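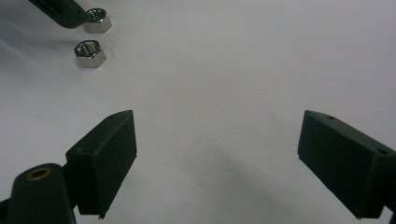
Moriarty objects that small fasteners are rarely lost from a bench; they are put in the wrong compartment and found months later. We take the point, and count a misplaced nut as missing.

Figure 2. Hex nuts on the white tabletop, with the compartment box open.

3.2 Surface and storage

The bench at Pullow has a plain white top. Silver nuts show up well on it from most angles, though glare can hide the edges. The organizer box has a hinged lid and stays on the tabletop during sorting, within reach of the left hand.
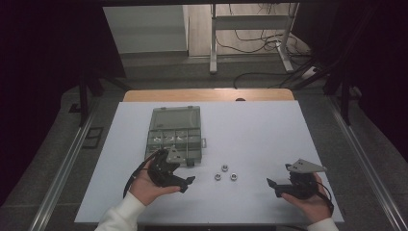 3.3 Sorting order

Nuts were sorted in two rounds, with a break of 4 minutes between them. Each round drew on a mixed stock of 300 pieces from Gollbridge. Nuts of one size went into neighbouring compartments, and any with damaged threads were set aside. A nut lying flat shows its centre hole, so its thread can be checked before it is picked up. 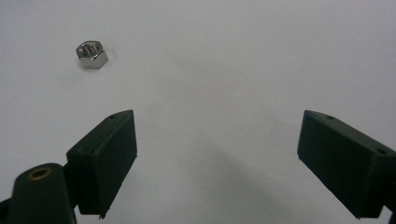

Section prepared by Hermine Brunner, Wed 10 April

Thread damage was judged by eye. Doubtful nuts were tried on a matching bolt and kept if they turned freely by hand.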